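Trustel Handheld Gripper Pair: Good Practice Guide and Product Notes

The Trustel pair is a set of 2 handheld grippers for recording demonstrations that a robot arm can learn from later. You carry them into a real place, do the job with your own hands, and the tracking data comes home with you. We love this way of working! It also means the usual safety fence is gone, so we ship every set with the Protemov site rules, and this page covers the ones customers ask about most.

Before you start

Walk the floor first. Power strips and leads belong against a wall or under a cable cover, and any loop of slack in the walking area gets taped down. On glossy tile, tape both ends of the run and check them again at each break. Shoes with closed toes, always, even when the task is done sitting down.

Keep mains power out of reach of any basin, tub or sink you plan to work in. If the water supply is connected, shut it off at the valve and tag it. Ask the site owner to sign the Camacho sheet (one page, in the box) so everyone knows which fixtures may be touched.

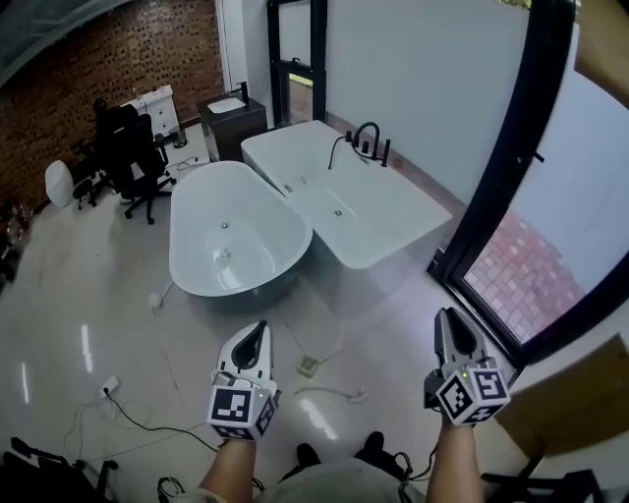 Marker cubes come next, and they deserve real care. Wipe the faces with a dry cloth, look for scratches or lifted corners, and never cover a face with a sleeve or a strap. Bright ceiling lights bouncing off tile or enamel can wash out the pattern, so record a short test clip and tilt your seat a little if tracking drops. Moving the chair beats moving the lights!

During a session

One operator per pair. Anyone else stays outside arm's reach. Stop for a rest every 400 grasps, and log any pinch or drop on the spot, however small.

Service and spares

Check the jaws at 1000 cycles and replace the pads at 2000. Brurkmont pads fit both sides and come with the hex key. Recalibrate after any pad change, and write the date on the label inside the case lid.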